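Home | Visits | Recipes | Mills and Markets | About | Contact

We use cookies to see which pages are read. By carrying on you accept this. OK | Settings

A visit to the Flasero flour mill at Clarden

26/01/2022

I booked the mill open day in December, when the tickets went on sale, and paid for one adult and parking. Clarden is a small town with one main street and a river behind it. The mill is at the bottom of the street, past the bakery, and the signs from the car park are easy to follow. I came by bus and had a five-minute walk from the stop.

Flasero has made flour on this site for 152 years, according to the board at the gate. The front building is the old one, in brick, four floors high. Most of the work is done in a newer shed at the back. Visitors get to see both, starting with the old part. We were given hairnets and blue overshoes and told to leave bags in the lockers, which take a pound coin and give it back.

The tour goes up first. Grain is lifted to the top floor and works its way down through the cleaning machines, the stones and the sifters. The top floor was cold and the stairs are steep, with a rope on one side only. Our guide explained how the wheat is dampened before milling so that the bran comes away in larger flakes. One pair of stones was running. It was quieter than I expected, and the floor shook slightly. We were allowed to put a hand in the chute and feel the flour, which was warm.

The shed is a different sort of place. Steel rollers do the work and it is very loud, so the guide stopped talking and pointed at the notices. The packing line fills 2,000 bags an hour when it is going at full speed. On the day it was going slower, as they were changing over from white to wholemeal. The small bags go to shops and the big sacks to bakeries within the county.
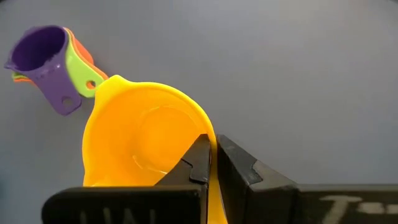
After the tour there was a talk on home baking in the upstairs room of the old building. It lasted forty minutes and was mostly about measuring. The speaker's view was that people blame the flour when the trouble is the cup. Nested plastic cups, the purple and yellow kind many of us have in a drawer, are fine for rice or porridge oats, but flour settles in them and two scoops from the same bag can differ by a fair amount. The advice was to spoon the flour in and level it with a knife, or to use scales. I have used scales for years, so this did not change much for me, but the part about wholemeal needing more water was useful and I wrote the amounts down.

They had baked three loaves from the same recipe with different flours. The Irka, a strong white, rose the most. The James is a brown flour with a little malt in it and had the best crust. The third was plain wholemeal and rather heavy.

The shop is on the ground floor by the exit. I bought 2 bags of the Irka and one of the James, and they were cheaper than in my local shop. Cards are accepted. The café does soup, cheese scones and tea, and it was full by noon.

The whole visit took just under three hours. There is no lift, so anyone who can't manage stairs would only see the shed and the shop. The toilets are across the yard.

Sign up for our newsletter and get new visit reports by email. Subscribe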